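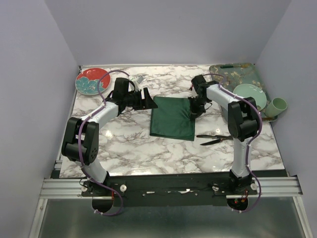

Ticket 3174 concerns the dark green table cloths supplied under the Skolline linen agreement, which do not keep a flat fold after laundering and no longer fit the storage drawers at the Irard building. The problem was first reported in January by the front desk and has since been confirmed by Linen Services. The dark green cloth on the marbled tabletop shows the usual result: it is folded to a roughly rectangular shape, but the surface remains slightly rumpled and the creases along the edges are soft. The agreement calls for a flat, pressed-quality fold without ironing.

Category: Linen and furnishings
Priority: Normal
Status: Resolved, monitoring
Location: Irard building, ground floor

Reported symptoms

1. Folded cloths rise when left on a flat surface and do not stack evenly.
2. Drawers in the Arner cabinet catch on the top cloth when closed.
3. Cloths taken from storage show ripples on the upper face and must be smoothed by hand before use.

The white and the gray cloths from the same supplier are not affected. They are washed at the same site and stored in the same cabinet.

Log

Entry 1 – Linen Services
Ticket accepted. The requester was asked to confirm the laundry program in use. Reply received: standard color program, Byun liquid detergent, fabric softener added, tumble dry on high. Cloths are left in the dryer until the end of the shift and folded together with the other linen.

Entry 2 – Linen Services
The requester was advised to remove the green cloths from the dryer promptly and fold them while still warm. This was done for one full load. Slight improvement at the edges. No change to the upper face.

Entry 3 – Linen Services
Load size reviewed. The site had been washing 24 cloths at a time. The care sheet sets a maximum of 18 for this fabric weight. Load size reduced accordingly and the requester informed in writing. Drying temperature left unchanged for this test, so that the two causes could be considered separately.

Entry 4 – Requester
The reduced load gives a better result. The cloths come out with fewer hard wrinkles, but a folded cloth still lifts in the middle after standing overnight. Drawers continue to catch.
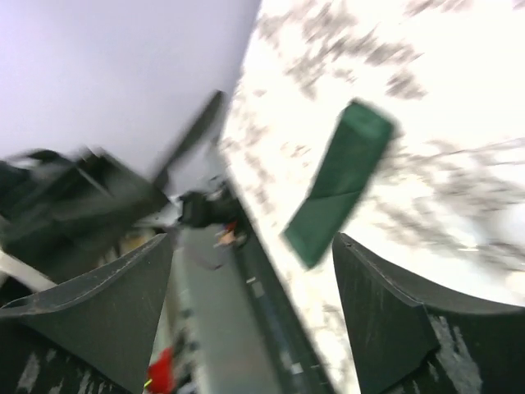 Entry 5 – Linen Services
Folding method reviewed with the laundry staff. The cloths were being folded in thirds and then in half, following the instruction card for the white cloths. The green fabric is heavier and traps air in the inner layer when folded this way. The following method was issued for trial:

Lay the cloth face down on a clean, hard surface.
Smooth from the center toward each edge with the flat of the hand.
Fold in half lengthwise and smooth again.
Fold in half crosswise, pressing along the new crease before letting go.
Place in the drawer with the folded edge toward the front.

Staff were also asked not to fold on the padded ironing table, where the lower layer tends to gather.

Entry 6 – Requester
Trial method in use. Stacks are noticeably flatter. The lower drawer of the Arner cabinet now closes without resistance. The upper drawer still catches when full.

Entry 7 – Linen Services
Drying temperature lowered from high to medium and fabric softener discontinued for the green cloths. Skolline was asked whether a change of fabric had been made between deliveries. The supplier replied that the current batch has a different finish from the previous one and that medium heat is recommended. A corrected care sheet has been requested for the file.

Entry 8 – Linen Services
Upper drawer inspected. The runner on the left side was out of alignment – a separate fault from the linen. It was adjusted on site. Stack height in both drawers is now limited to 7 green cloths. A label has been fixed inside each drawer front.

Entry 9 – Requester
Both drawers close fully. Cloths are acceptable for use at the front desk and in the meeting rooms. Light creasing remains on some of the older cloths. No objection to closing the ticket after the monitoring period.

Outstanding items

Corrected care sheet not yet received from Skolline.
Instruction card in the laundry room to be replaced with separate cards for white and green cloths.
Older cloths with permanent creasing to be set aside at the next linen count. Replacement requests should be entered as a new ticket under the same category, quoting the number above.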